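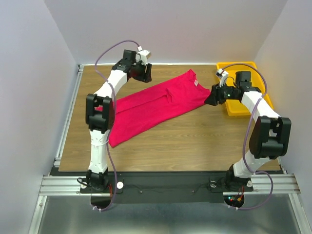
Folding and storing, session 2: T-shirts

Right, shirts! Last time I got carried away with tea towels, so we're going straight in. Lay yours flat, front down, and smooth it from the neck to the hem (flat of your hand, please, no flapping). Bring one side in, sleeve and all, then the other, until you've got a long narrow strip. Run your palm down the middle if it's gone a bit wrinkly. Then fold it up in thirds and it should stand by itself.

Knits will slide about on you, so go slower with those. And keep an eye on the care label, I'm always leaving mine poking out!

Archana Srivastava has the Selten handout if you missed it. For next session bring two shirts, one with long sleeves, and have a go at a hoodie if you're feeling brave.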